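Speaker notes: what the label asks of you
Anqi Lu, 7/30/21
Karkell community room, second talk on packaging and the home

Start without the slides. Ask who has read a drinks label right to the end this week. Wait. Don't help them out.

Opening point. The Dristisen leaflet says a good label "starts a conversation with the buyer". I don't believe it. Most people I talk to want to know what's in the bottle, how much of it there is and which bin it goes in. Read the leaflet line aloud, slowly, and move on.

Then the prize promotions. A big cash figure gets the best spot and the biggest type, and the rules go in print I need my glasses for. Say plainly that I have no figures on who wins. I asked Liden for some in April and got a brochure back.

Picture up now. Leave it up for the next two points. 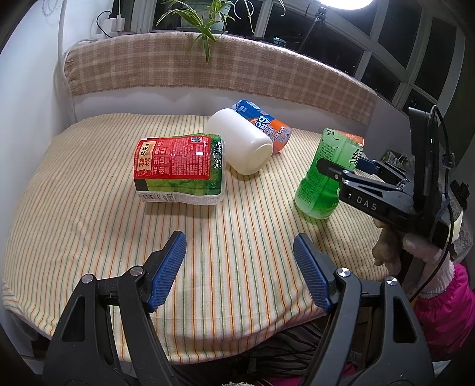 Bottles on the striped cloth. The red and green label offers 888元 in cash; the white bottle has no label at all.

Point one: space. Ask the room to look at the red panel and tell me what the drink tastes like. Then ask them for the net content. It is there, in white on the dark green strip at the end, but they'll find the money first. The QR code is small. I'd like to know how many people ever scan one, and I'd like to hear it from someone who isn't selling the codes.

Point two: the plain white bottle. Jin's argument is that bare bottles are the answer, less ink, easier sorting. Maybe. Would you drink from it if you came across it in a cupboard? I wouldn't. Take hands here, but keep it to two minutes, last time it ran to more than six.

If someone brings up the blue and orange one with the fruit on it: yes, a picture of an orange tells you something. It doesn't tell you how much orange. Don't get drawn into juice content, that's the next talk.

Skip if short of time: the story about my aunt and the bottle caps.

Handout goes round at this point, two sheets each. Sheet two has the questions to try at home with whatever is in the recycling.

Questions. Someone will ask whether I'm against prizes. Say I'm against small print, and take the next hand.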